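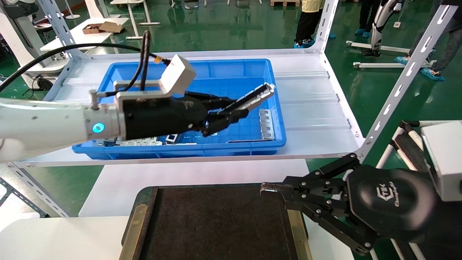 Blue bin on the white shelf, with the slotted plate standing at the right.

Filed under: Workshop notes, Party buses, Interior and electrics

May 10, 2026

Drusa, continued. Mileage since the last service is 839, nearly all of it evening hire on the Rizk run. Driver's sheet had three complaints on it: floor lights dropping out at idle, rear bench creaking, and the nearside step edge lifting at one corner.

Started with the floor lights. Left the engine running at idle with the sound system on and the lights went after a few minutes, came back when the revs went up. Same again with the sound off, so it isn't the amp pulling things down. Voltage at the battery was fine. Voltage at the lighting feed behind the bar was low and wandering. Traced it back to the earth point under the second seat base on the offside. Paint under the ring terminal, and the terminal itself was only finger tight. Cleaned to bare metal, new terminal, new shakeproof washer, a smear of grease over the top. Ran it for 30 minutes at idle with everything on and the lights stayed up.
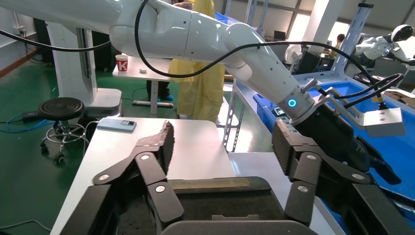 Should have looked there first. The Skarnine had the same trouble in January and the same firm did both interiors. I've put a note on its sheet to check the other two earths next time it's in, as we only redid the one that failed.

The rear bench creak is the timber rail rubbing on the steel frame. It only does it with weight on, so I had to sit on it and rock. Took the cushions off and found the felt strip has worn through in the middle and slid out at the ends. Put in a bit of closed cell foam to get through the next booking. It's quiet now but foam will flatten. Felt to be ordered, the wider one if they have it. While the cushions were off I vacuumed out the usual: glitter, a straw, one earring (in the lost property tin in the office), and something sticky that took hot water and a scraper.

Seat belts on the bench all checked, latched and pulled. The buckle second from the left is slow to release. Blew it out and it improved a little. Not happy with it. If it's no better on the next check it gets replaced.
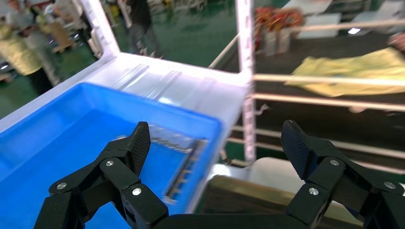 Step edge. The old trim is held on with adhesive and two screws, and the screw nearest the door has pulled out of the ply. Drilled, plugged and refitted for now, pressed down with a block and clamp overnight. The trim is worn smooth on the part everyone treads on, and people are coming up those steps in heels. For the replacement I'd like something with proper raised ridges, closer to the surface on those black gripper finger pads than to the flat rubber we've got. Yellow edge if it can be had in the same section. Cut length is 50 cm with a bit to trim off, measure again before ordering.

Hevora booking goes out in Drusa, so the door needs a final open and close check once the clamp is off. Sweep the steps. Tyre pressures not done yet.

To order: felt strip, step trim, ring terminals (used the last of the big ones), belt buckle if needed.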